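Film Interviews
Notburga Steiner on watching 2,565 short films and giving away a Castus
Posted 12/11/2019

I had forty minutes with Notburga Steiner and used up the first ten on soup. We met at the cafe next to the Eder, where the Mindmont Short Film Festival takes place every March, and she'd been in meetings since seven and hadn't eaten. So I talked and she ate, and I told her far too much about a documentary on bridges I'd seen the night before. She had seen it too. She didn't like it.

Steiner has been head of programming at Mindmont for four festivals now. If you've never been, it's five days of shorts in one big old movie theater with 600 seats and terrible legroom (bring a cushion, I mean it), and on the last night they hand out the Castus, which is the prize people show up in a jacket for. Submissions for the coming edition closed last month, and the final number was 2,565.

"That's the number that came in. It's not the number that anyone is going to love," she said, once the bowl was empty. "A lot of them are fine. Fine is the hardest to deal with, because you can't say what's wrong and you still have to write to the person."

I asked the thing everybody wants to know, which is whether every film gets watched all the way through. I've sent things to festivals myself, back when I thought I was a director, and I've always had my suspicions about the first thirty seconds.

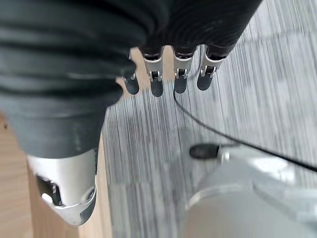 Steiner insists that they do, start to finish, by at least two people, and that anyone on the screening team who skips ahead doesn't get asked back. She got pretty heated about it. Last year a film that had been dull for eleven minutes did something in its twelfth that got it into competition, and she still brings it up at the first team meeting.

"It was a man on a ferry," she said. "He's going home, he's on his phone, nothing. Then he hangs up and you find out who he was talking to. I went and walked around the block."

Which brings us to Hesier. If you follow shorts at all you'll have heard people argue about this one. It won the Castus this past March, and half the room stood up and the other half very much stayed in their seats. It's nineteen minutes long, it has a single line of dialogue, and most of it is a family clearing out a bakery. I was one of the people who stood up, for the record! The friend I came with was not, and we had a long drive home.

Steiner doesn't vote on the prize. The jury is separate, and she's in the room with them only to answer questions about the rules. But she picked Hesier for the program, so I figured she'd be on my side.

"I thought it would get the audience award," she said, laughing. "I was sure of it. I'd told people. And then the audience went for the cartoon about the goose and the jury took Hesier, so I was wrong twice in one night."

Did she mind the booing? There was some, up in the balcony.

"There was a little. I'd rather have that than what we had the year before, when people clapped and went for their coats. The director was fine with it. Her mother was in the second row and she was not fine with it."

We got onto categories after that, and I should warn you that she can talk about categories for a long time. Mindmont used to have nine. There was one for best use of music, one for best debut, one for best film under five minutes, and so on, and the ceremony ran more than two hours. I remember it. I remember my knees.

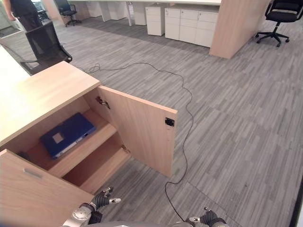

For the coming edition they're going down to four: fiction, documentary, animation, and the Castus itself, which any film in competition can win. The debut award is gone, and that's the one people have been writing in about. I told her I was a bit sad about it too. A first film is such a wobbly thing, and it's nice when there's a shelf just for those.

"I hear that, I do," she said. "But we kept seeing the same thing with the debuts. The jury would give them the debut prize and feel they'd been looked after. So then a first film never got near the Castus. Hesier is a first film! It wasn't even up for debut, there was a mistake on the form, she'd ticked the wrong box. If she'd ticked the right one I think that's where it ends up."

I hadn't known that about the form. I asked if I could print it and she shrugged and said the director tells it at every Q&A.

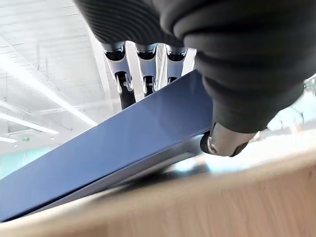 Black fabric glove, bare fingers.

The prize money came up, as it does. It isn't huge, and Steiner would like it to be bigger, and she'd also like to pay a screening fee to every film in the program, including the ones that play at ten in the morning. They're not there yet. What they have managed is travel for every director in competition, and that starts this time around.

"You sit in the dark with 600 people and you hear where they laugh," she said. "I don't want someone to miss that over a train ticket."

Before she ran back (another meeting, she made a face) I asked how far along the team was. They still had a big pile left to get through, she told me, and she'd been watching at her kitchen table after dinner with the lights off and her headphones on. The program gets announced at the end of January. I tried to get one title out of her, only one, I promised I'd sit on it.

She said there's a very good one with a horse, and then she paid for the soup.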